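Small update thread from the laundry at Kesholm, since a few of you asked how the folding robots are going 🧺

Night crew used to start every shift with a wall of clean activewear and tees. Folding was the job you got when you were new or when you'd annoyed Kelly. Now a pair of arms has its own bench and its own basket, and I'm a bit in love with it, eh. 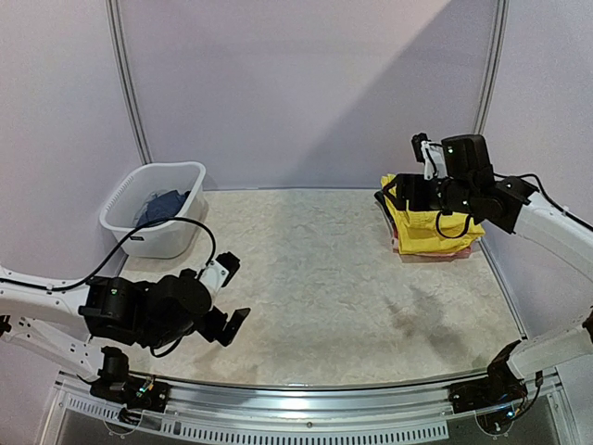
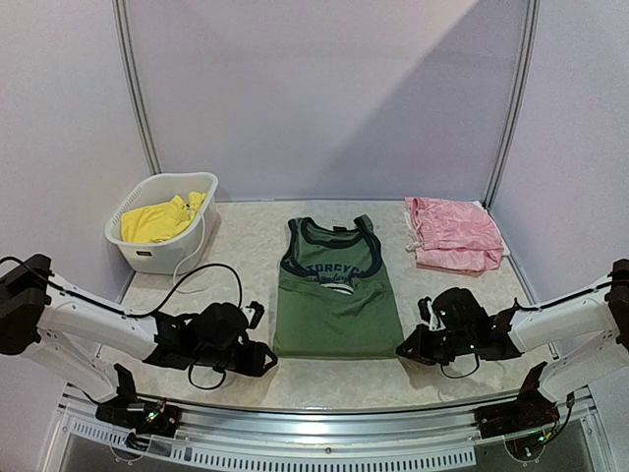
The folding bench with its basket at the back left and the pile at the back right. Green tank top's in the second one.

The thing that's changed most is our wrists! Efthymia has folded here for 17 years and she's moved over to mending and stain checks, which she'd been asking for forever. Same pay grade, we made sure of that before anything got plugged in.

It's slow, mind you. Kelly can do a tank top while telling you about her weekend. But she's been showing Nevzat (he does the setup) how she deals with straps and drawstrings, and he writes it all down. Her folding is being treated like real know-how and I love that so much.

Best shift so far, 105 pieces off the bench in June. The humans did 732 on the same shift, so we're still well ahead, thanks for asking 😄

New jobs on the board: somebody has to feed the basket, somebody has to check the pile and refold the duds. Erdal wants those rotated so no one gets stuck there all night. Fully agree.

Fitted sheets are still ours. Come at me, robots.

Happy to answer questions, I'm on break till 3:30 am with a very large colour-coded lunch.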